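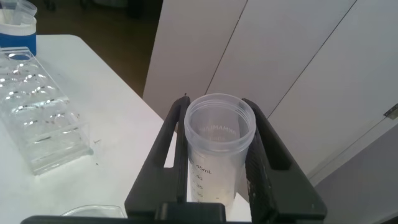
Becher mit 45-ml-Skala im Griff, Blick vom Handgelenk aus

Firuvell Greifer-Kit – Datenkarte

Moin, ich bin Ludger Hagedorn und teste das Kit von Monis seit Oktober. In diesem Ordner liegen 1124 Greifversuche mit dünnwandigem Laborkram, verteilt auf 5 Sitzungen. Die geriffelten Backen finde ich super, gerade bei glattem Kunststoff! Die Montage hat mich 3 Stunden gekostet (die Anleitung ist – na ja – knapp).

Noch offen:
Kraftwerte fehlen in Sitzung 3
Deckel aufschrauben kommt später
Treiber für Dronex ungetestet

Wer Fehler findet, bitte einfach ein Ticket aufmachen.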